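Brakes, tyres and the bits we forget: notes for the Plondville evening talk

Last updated: June 2023

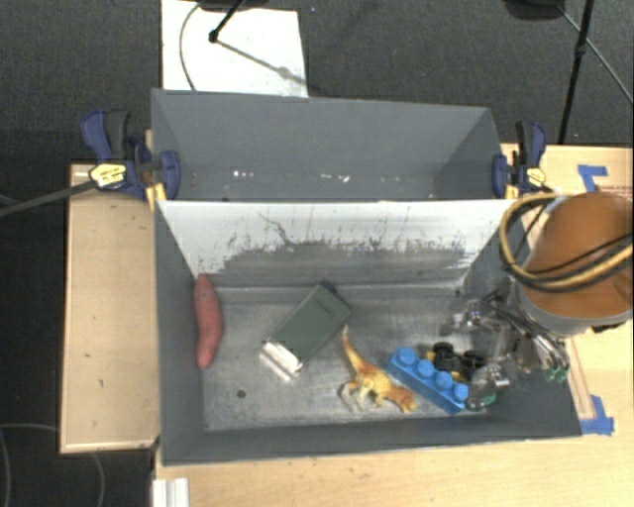 Right, hello everyone, and thanks to Katia Pace for sorting the hall and the biscuits. I'll start with tyres, then brakes, and leave plenty of time for questions (last time we ran out and I was still answering them in the car park!).

Start with the story of my own car. I bought a second-hand Nolus in December, drove it home feeling very pleased with myself, and found the inside edge of both front tyres was nearly bald. The outside looked lovely. I'd walked round it, kicked a wheel like my dad used to, and never once turned the steering to full lock to look behind. Ask for a show of hands here: who's checked the inside edge this year?

The legal limit is 1.6mm of tread across the middle three quarters of the tyre, all the way round. I change mine at 3mm, and I'd rather you did too, especially if you drive the valley road in winter. Pass the tread gauge along the rows. I want it back this time, please.

Pressures. Check them cold, before you've driven anywhere. The right figure is in the handbook or on a sticker inside the door or fuel flap, and it goes up if you've got a full car. The number on the side of the tyre is a maximum, so don't pump to that. And look at the spare, if you've got one.

Pause for water.

Brakes next. Squealing first thing on a damp morning that goes away after a few stops is usually just surface rust on the discs. Grinding is different, and so is a pedal that sinks under your foot. Don't drive it, ring somebody. I left a grinding noise for a fortnight once and paid Haque's garage £344 for discs and pads, when pads alone would have been £200 or so if I'd gone in straight away. He was very nice about it, which made it worse.

Brake fluid soaks up water over time, so have it changed when the service book says. Mention Fidadel here, they've lent us the fluid tester and I'm happy to dip anyone's afterwards. Seventeen people had a go last year and it took ages, so form a queue by the side door and have your bonnet open.

Questions, then tea.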